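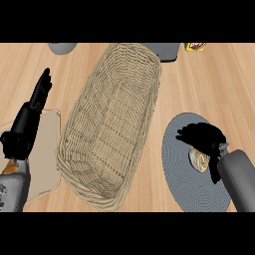
CHAPTER 4

Plaited and Coiled Structures

4.1 Scope of the chapter
4.2 Terms
4.3 Materials and their preparation
4.4 The base
4.5 Stakes, weavers and the side wall
4.6 Borders
4.7 Loads and failure
Review problems
Further reading

4.1 Scope of the chapter

Chapter 3 dealt with woven cloth, in which two sets of flexible threads are held under tension by a loom. The structures in this chapter are made without a loom. At least one of the two sets of elements is stiff enough to hold its own position, and the finished object keeps its shape when nothing is pulling on it. Baskets, mats, fish traps, chair seats and hurdle fences all belong to this group. Mats are treated only briefly, as their geometry is close to that of cloth and most of the results in Section 3.5 carry over with small changes.

The treatment is structural. History and regional styles are left to the works listed at the end of the chapter. Where a regional name for a technique is in wide use it is given once, in parentheses, and the neutral term is used after that.

4.2 Terms

Three families of construction are recognized.

Woven. Rigid elements (stakes) stand more or less parallel, and thinner elements (weavers) pass in front of and behind them. The stakes carry most of the load in the vertical direction. The weavers fix the spacing between stakes and resist spreading.

Plaited. Two or more sets of flat elements of similar width and stiffness pass over and under one another. No set can be called the rigid one. Plaited walls are thin and fold easily along the direction of either set.

Coiled. A continuous core, often a bundle of grass or split root, is wound in a spiral. Each turn is sewn to the turn before it. The core resists bending and the stitches resist separation of the turns. Coiled walls can be made very tight, but the work is slow.

Many objects combine two families. The text uses the name of the family that forms the side wall, and the border is named separately. A basket described as "woven, coiled border" therefore has stakes and weavers in the wall and a sewn rim.

The word "strand" is used for any single element when its role doesn't matter. "Row" means one complete pass of a weaver around the basket. "Pitch" is the distance between the centers of neighboring stakes, measured at the base unless stated.

4.3 Materials and their preparation

Most basket materials are plant stems, leaves, roots or split wood. All of them are stiffer along the fiber than across it, and all of them change size and stiffness with water content. A dry willow rod will crack if it is bent sharply. The same rod after soaking can be bent around a stake and will hold that bend once it dries.

Soaking time depends on thickness, on whether the bark has been left on, and on water temperature. The maker should work from a trial batch. Rods that have been soaked too long become slick and lose their outer skin during weaving. Rods that have been soaked and dried many times become brittle, and this can't be undone.

Shrinkage is the second concern. A weaver packed tightly while wet will shrink across its width as it dries, and gaps open between rows. Two remedies are in common use. The first is to let the material rest in a damp cloth after soaking – this is called mellowing – so that it is flexible but no longer swollen. The second is to pack the rows down again after the wall has partly dried and before the border is closed.

The problems at the end of the chapter use data from the Purneck workshop series, in which Miroslava Bondarchuk and Yaw Ayaaba measured 137 rods before soaking, after mellowing and after drying. The rods were sorted by butt diameter, and any with visible side shoots were rejected. Readers should note that the series covers one growing season only and shouldn't be used for design without further tests.

4.4 The base

The base fixes the number of stakes, and through them the pitch and the final proportions of the basket. A round base is begun by crossing two groups of short, thick rods at right angles and binding them. The rods are then opened out like the spokes of a wheel.

An oval or long base is less simple. The crossing rods are spaced along a set of lengthwise rods, and only the two ends are opened out. The curvature is therefore concentrated at the ends, while the long sides stay nearly straight. If the base is worked with a single direction of twist, it tends to warp, with opposite corners rising. The usual cure is to use two pairs of weavers with opposite twists, in alternating rows, so that the turning forces cancel.

Example 4.1. A long base has 16 crossing rods, and 2 side stakes are to be inserted at each end of each rod. The number of side stakes from the crossing rods is 16 × 2 × 2 = 64. Stakes added at the ends of the lengthwise rods must be counted separately.

The opposite-twist method is set out in full by Ksawery Pietrzak in the Rarkport notes, and Section 4.5 follows his notation with one change: the direction of work is taken as left to right for all weaves, including those that he records from right to left.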